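Week 4: Setting the Table
Handout for the Everyday Objects course
Notes by Riku Sugiyama

Welcome back! Last week we got as far as the hearth and the cooking pot, and a few of you stayed behind to argue about spoons, which made me very happy. This week we move from the fire to the table itself. I've put more in these notes than we can cover in one session, so treat the second half as reading.

1. Before the table was furniture

The first thing to get used to is that for a long stretch of the European Middle Ages, in most houses, the table was something you put up and took down. A board went across a pair of trestles, people ate, and the board went back against the wall. English still carries this around in its pockets. "Room and board" is a bed and a place at that plank. A "boarder" eats at it. The "board" of a company is the group that sits around one. I love this kind of thing, and there are more of them than you would think (look up "sideboard" and "cupboard" tonight, and pay attention to what a cupboard was before it had doors).

A great hall had to be many rooms in one day. People worked there, heard disputes there, ate there, and in many cases slept there. A table that stayed put would have been in the way. The fixed table, called a "table dormant" in Middle English, was a sign that you had space to spare. Chaucer gives one to his Franklin in the General Prologue and tells us it stood ready covered all day long. Read those lines aloud if you can. The man is showing off, and his furniture is doing it for him.

Seating matters just as much. Chairs with backs and arms were rare, and most people sat on benches or stools. Diners at the high table often sat along one side only, facing the room, with the other side left open for serving. Look at almost any painted feast from the period and you'll find this arrangement. The same words turn up again: the person in the one real chair is the "chairman." Please don't write in your essays that everybody in the Middle Ages ate this way, though. We know a great deal about rich halls and far less about small houses, and the painters were mostly painting for the rich halls.

2. The trencher, and how we got to the plate

Ask someone to draw a dinner and they'll draw a circle. The plate is so basic to our idea of a meal that it takes some effort to think it away, so let's make the effort.

A medieval diner in a well-off house often ate from a trencher, a thick slice of coarse bread, usually several days old so that it held its shape. Meat and sauce went on top. The bread soaked up the juices, and afterward it could be given to the poor or to the dogs. The word comes from the French "trancher," to cut. Over time wooden trenchers took over, first square and later often round, and some had a small hollow in one corner for salt. If you've heard someone called a "good trencherman," that's a hearty eater, and the word has outlived the object by centuries.

Liquid food was a separate matter. Pottage, the thick stew that most people ate most days, needed a bowl. Bowls are far older than plates and found nearly everywhere people have cooked. When you read a household inventory, check the bowls first. They tell you about ordinary days, while the silver tells you about what the family wanted visitors to see.

Pewter plates spread through middling English households in the 1500s. William Harrison, writing in the 1570s, reported old men in his village marveling at the change from wooden platters to pewter within their own lifetimes. He's a wonderful source and a grumpy one. He thought some of the new comforts had made people soft, and he says so at length. Read him with his mood in mind! 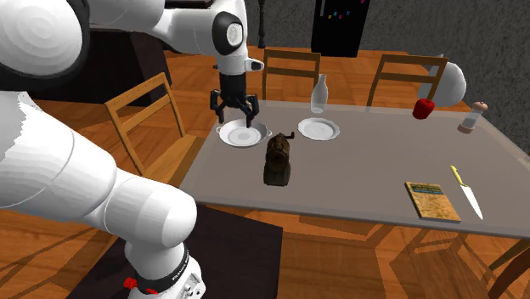 Fig. 1. A plate on a dining table, with a robotic arm above (computer rendering).

Then comes porcelain. Chinese potters had been making it for centuries before European ships began bringing it home in bulk, and European makers spent a long time trying to work out the recipe. Meissen, in Saxony, finally managed hard-paste porcelain in the early 1700s. Cheaper answers had already appeared: tin-glazed earthenware at Delft and elsewhere, painted blue and white to catch some of the look. By the later 1700s, English factories were turning out cream-colored ware that a shopkeeper's family could afford. From there on, the matched set becomes a reasonable thing to want, and we can start talking about the table as a design in which every place looks like every other place.

Stop and think about how odd that is. At a medieval feast two neighbors might share one dish and even one cup. A matched set says that each person gets a private share of the table, with a border around it. The rim of a plate is a little fence.

3. Knife, spoon, fork

Knives and spoons are old friends. The knife was personal. You carried yours with you, sheathed, and brought it to the meal, and it did for cutting bread, spearing meat, and any other job that came up in the day. Spoons were personal too, for many people, and a silver spoon was a common christening gift among those who could manage it.

The table fork is the latecomer, and the fun one. Large forks for holding a roast steady are ancient. Small ones for eating were used in Byzantium and came into Italy during the Middle Ages, where they turned out to be handy for pasta. Northern Europe was slow to follow. The English traveler Thomas Coryat saw forks in Italy in 1608, took up the habit, and was teased for it when he got home. His explanation of why Italians used them is short and practical: not all men's fingers are alike clean.

Early forks had two tines, straight and sharp. They were good at pinning and bad at scooping. Three and four tines came later, with a curve, and once the fork could scoop, the knife no longer had to be pointed in order to spear. Table knives grew rounder at the tip. There is a popular story that Cardinal Richelieu had his knives rounded because he was disgusted by guests picking their teeth. It may be true. It gets repeated far more often than it gets sourced, so if you want to use it, tell me where you found it.

4. Service in courses

Until the 1800s, a formal dinner in France or Britain was laid out in what we now call "service à la française." Many dishes came to the table at once, arranged in a symmetrical pattern, and guests helped themselves and one another from whatever was near. Then that whole group was cleared and another took its place. Printed cookbooks included diagrams showing where each dish should stand. They look like garden plans, and I think they were enjoyed in the same spirit.

"Service à la russe" replaced it over the course of the nineteenth century. Dishes came one after another, carved and portioned away from the table, and handed to each guest. The food was hotter. You got what was offered and didn't have to beg a neighbor for the good pie at the far end. It also left the middle of the table empty, and the Victorians filled that gap with flowers, fruit, and some truly enormous centerpieces.

Sequence changed the place setting as well. If you know what is coming and in what order, you can lay out the tools for all of it ahead of time, working from the outside in. The long row of forks that makes people nervous at weddings is a timetable.

5. Reading an inventory

For the exercise we'll use the Reneck inventory from your source packet. It is a probate list, made room by room after a death, and it's one of my favorite things to teach with. The appraisers walked through the house writing down what they saw and what it might sell for, and you can follow them from door to door.

Work in pairs. Go through the parlor and the kitchen only and leave the outbuildings alone. Mark every object that has to do with eating, then sort them by where they were kept. Then try these:

Which things would have been seen by a guest, and which would not?
Is there a table in more than one room? What words are used for each?
How many people could have sat down together? Look at seating before you look at plates.
What do you expect to find that isn't there?

The last one is the hardest. Appraisers skipped things of low value, and wooden trenchers are a classic case. An absence in the list may mean the family had none, or that a pile of them on a shelf wasn't worth the ink.

6. Reading and writing for next time

Read the Harrison extract and the pages from Coryat, both in the packet. Jomach's chapter on earthenware is optional, but the section on glazes is clear and lively, and I'd hate for you to miss it. Abeysekara's essay on shared dishes takes us well outside Europe and is a good cure for the narrowness of these notes, so please do read that one. Skip the appendix.

Write 700 words on a single object used at your own table. It can be as plain as you like. Say what it's made of, how it is held, who uses it and when, and what would change if it vanished. Last May someone wrote on a chipped gravy boat and it was the best thing I read all year. Add a paragraph of no more than 300 words on what a stranger could not learn from looking at it.

Bring the object if it will survive the trip. We'll start with drinking vessels next week, and there will be a long detour about toasts.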